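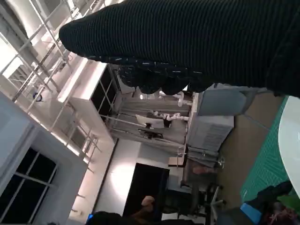

Raimo Lindqvist
Laboratory planning editor, Brerkton

Shared benches fail at the edges. A workbench with a back panel and a rail is specified for fittings and pipework, and it does that job well. Then a computer monitor goes on the same surface, and the bench becomes a desk with plumbing behind it.

I would keep the two apart. In the last 8 rooms I reviewed, screens took more bench depth than any instrument, and drawer cabinets ended up wherever floor was left over. Office chairs followed the screens. A chair on casters needs clear floor behind it – most plans draw it tucked in, where it almost never is.

Tianyou Long argued in these pages that mixed benches save money. They do at purchase. One firm, Flernton, paid 2,000 to move a single run of pipe after the desk users had settled in.

Cutting mats, glass-fronted cabinets and open shelving can share a room without trouble. Keyboards and pipe joints should have separate surfaces, and the plan should say so before anything is ordered.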